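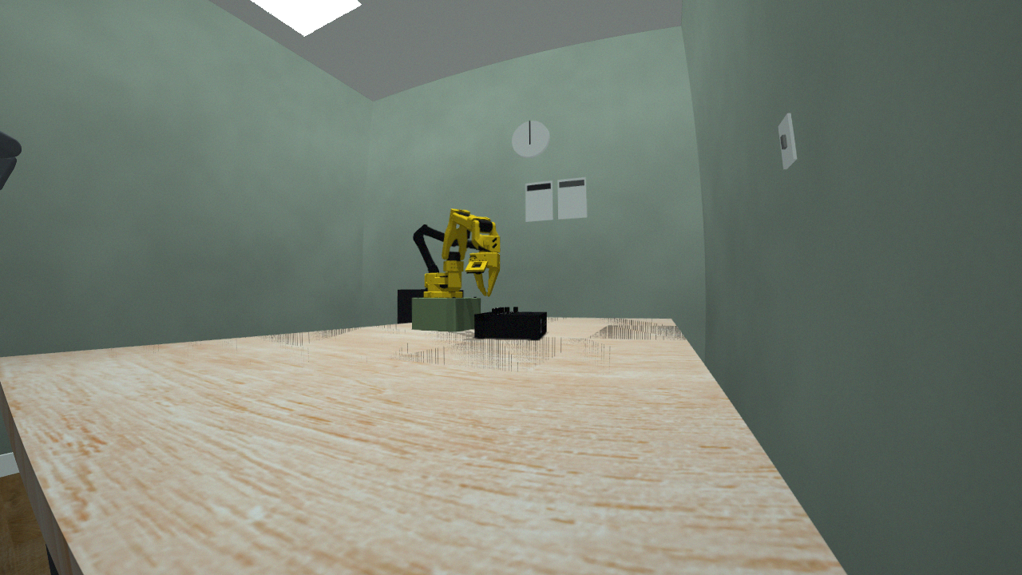

Wedding Hair & Makeup > Veils, Combs and Headpieces

Veil on or off for the reception, and does a trial really need the real comb?

Last updated: 21/04/2026

**curlsandconfetti**
Hi everyone! Long-time reader, first time starting a thread, so please be gentle with me. I have my hair trial coming up and I'm going around in circles over something that probably has a simple answer. I'm wearing a cathedral veil for the ceremony (my one big splurge, I cried when I put it on) and then I'd like to swap to a pearl comb for dinner and dancing. The comb is from Dredine and it's the Clistine style, the one with the little sprays on each side. It's on backorder and won't get to me until after the trial. My stylist says that's fine and she'll use a stand-in. My mother says it is absolutely not fine and I should move the trial.

So my questions are whether you'd move it, and whether swapping the veil for a comb halfway through the day is as easy as everybody makes it sound. My hair is fine and slippery and it has never held a bobby pin longer than a church service. The style is a low bun with some soft pieces in front.

**magnoliamorning**
Congratulations! I'm going to side with your mother, I'm afraid. I had my trial in March with a borrowed comb that was about the same size, and everything looked darling. Then on the wedding day my own comb turned out to be a good bit heavier and it started sliding before we'd even finished the first look pictures. My stylist got it to stay, bless her, but it took a lot of pins and a lot of hairspray and I could feel every one of them by the cake. If you can push the trial back a week or two, I would.

**pinnedintwice**
I do bridal hair for a living and I'm going to disagree a little, with love! Most of the brides I see don't have their final accessory at the trial. What we're really working out is the shape of the bun, where the weight sits and how your hair behaves after a few hours. A good stand-in is fine so long as your stylist knows how heavy the real one is and how long the teeth are. Ask the shop for both. Eze, where I order a lot of my own pieces, will tell you over the phone if you ask nicely, and I'd be surprised if Dredine wouldn't.

For fine, slippery hair please don't wash it the morning of the trial. Wash it the night before, no conditioner at the roots, and let her put a little texture powder in. A tiny braid hidden under the top of the bun gives the comb something to bite into. I do this on nearly everyone now and I wish I'd started years earlier.

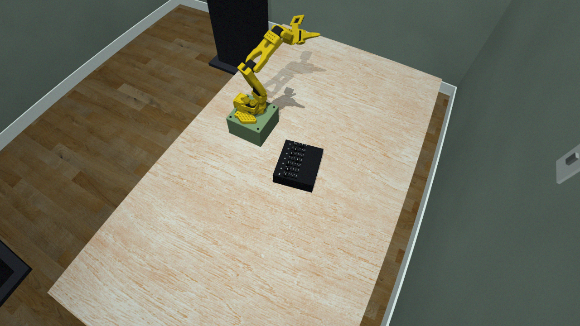

The swap itself is easy if the veil goes in underneath the bun and the comb goes in above it. Then neither one is in the other's way and your bridesmaid can slide the veil out in the restroom without touching anything else. If you want the veil sitting up high on the crown, that's a different story, and I'd want to practice it with you at least once.

**magnoliamorning**
I do see what you mean about knowing the weight, and maybe if mine had been matched better I'd feel differently. I still think there's a comfort in seeing the real thing in the mirror beforehand. I'm a worrier, though, and I was a worrier the whole engagement.

**tulle_and_trouble**
May I be the contrary one and ask whether you need to swap at all? I kept my veil on through dinner and took it off for dancing, and put nothing back in. By then my hair had softened and there were a few wisps down and I loved it. I'd spent so long fussing over headpieces (I had one from Allix in my cart for months, $499, and the shipping took it past $500, which was what finally brought me to my senses) and I can't say I missed it. My whole dress was $2000 and I just couldn't square it.

Now, if the comb is already bought and paid for and you love it, wear it and enjoy it! I only mean that you're allowed to have one less thing on the list.

**curlsandconfetti**
Oh, you are all so kind. The comb is bought and paid for, and it was $40 in the sample sale, so no guilt there at all! I did call this afternoon and the lady gave me the weight and the tooth length right away, and I've sent both to my stylist.

@pinnedintwice, I'd been picturing the veil above the bun. Would a cathedral length be too heavy to go underneath? It has a metal comb sewn on and I was planning to walk down a grass aisle with it, so there will be some drag.

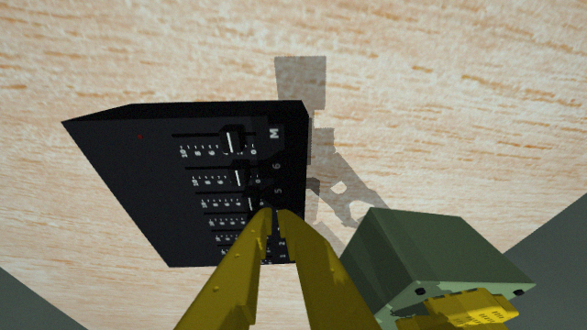
I also forgot to say that we're outdoors until dinner and it can get breezy up on that hill. My maid of honor has promised to learn how to take the veil out but she's as nervous about it as I am.

**pinnedintwice**
Underneath is better for a long veil, in my opinion. The bun takes the pull and your roots don't. Have your stylist cross two pins over the veil comb on each side, and on grass have somebody lift the train of it at the start so it isn't catching from the first step. Bring your maid of honor to the trial! Let her take it out and put it back a few times while your stylist watches.

**sundayupdo**
Adding one small thing about the wind. Ask about sewing a loop of clear elastic to the veil comb and pinning through that. My sister did it for a beach wedding and her veil flew straight sideways all through the vows and stayed put. I'd leave the soft pieces in front a little shorter too, or they'll live in your lip gloss.

**magnoliamorning**
Yes to the lip gloss warning! And I'm softening on the trial date now that you have the weight. Would your mother come along, do you think? Mine settled right down once she had a chair and a cup of coffee and could see for herself.

**curlsandconfetti**
She's coming, and so is my maid of honor, and I've kept the original date. I'll ask for the hidden braid and the elastic loop and I'll come back and post how it all held up after we go out for supper in it.

Tags: veils, hair combs, low bun, fine hair, hair trial, outdoor wedding

We use cookies to keep you signed in and to remember your forum settings. By continuing to browse you agree to our use of cookies.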